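## Changes to the shared laundry at Kettunen

The laundry room on the ground floor of the Kettunen building gets new opening hours from June. It will be open from 6 a.m. to 10 p.m. every day, one hour later in the evening than before. The last wash should be started by 9 p.m. so that the dryers are free when the door locks.

Booking moves from the paper sheet to the Widix page that residents already use for the sauna. Log in with your apartment number and the code on your rent notice. Each household can hold two slots at a time, and a slot is two hours. If you don't start a machine within 20 minutes, the slot opens up for others. The paper sheet stays on the wall until the end of the month, but bookings written there for June won't count.
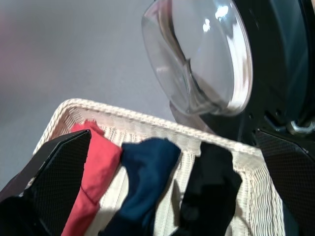 The price per wash is unchanged. Drying is still included, and so is use of the mangle. Detergent is not provided. Please go easy on it - the water in Nollanska is soft, and half of what the package suggests is enough for a normal load. Too much leaves a film in the drawer and on the door seal, and two of last winter's service calls were for that alone.

The old machine by the window has been taken out. It had been repaired several times and parts were getting hard to find. A replacement comes from Ploltden and will be installed before the new hours start. It takes a larger load than the old one, so duvets and small rugs can go in it. Rugs with a rubber backing still can't be washed in any of the machines.

Things left behind are kept on the shelf in the hallway for one month. After that, usable clothes go to the recycling point on the market square and the rest is thrown away. Single socks are on the lower shelf.

Door codes change on the same day as the hours. The new code will be in your mailbox the week before. If you haven't received it, or if a machine shows an error, call Veikko Hirvonen at the building office, extension 2204, weekdays from 8 a.m. to 3 p.m. Outside those hours, leave a note in the office mailbox with the machine number and the error text.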